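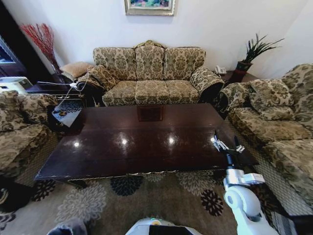 **Does the planner need a fresh depth map before every reach?**
Before the first reach in a room, and again whenever the base has moved. Between reaches from a parked base, the old map will do.

## 9. Setting up Garudon for glossy surfaces

The Garudon release notes say reflections are "handled automatically". I would not rely on that. Polished wood still gives the depth filter false holes, and the planner will happily aim through one.

1. Park the base and run `garudon map --fresh`.
2. Open the surface view in Lolanard. Look for pits in any flat top.
3. If you see pits, set `plane_fill` to `on`. Leave `plane_fill_auto` off.
4. Set `min_clearance` to 11 mm. The default of 2 mm assumes a matte bench.
5. Run one dry reach at low speed with your hand on the stop.

> **Caution:** `plane_fill` can also flatten thin objects lying on the surface. Check the map again after you turn it on.
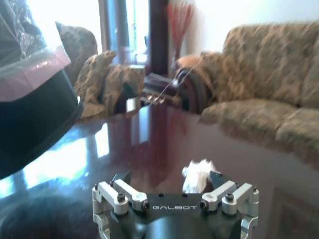
6. Switch to the wrist view and compare its plane height with the head map. If they disagree by more than `min_clearance`, stop and redo the hand-eye calibration.
7. Save the profile under the room's name. Garudon will offer to merge it with your other profiles. Decline.

**Note:** The confidence score in the corner of the Lolanard window is an average over the last 500 cycles. It stays green well after the plane estimate has gone bad, so read the raw value in the log.

**Note:** Profiles saved before the January release load without an error but drop the `plane_fill` setting. Enter it again by hand.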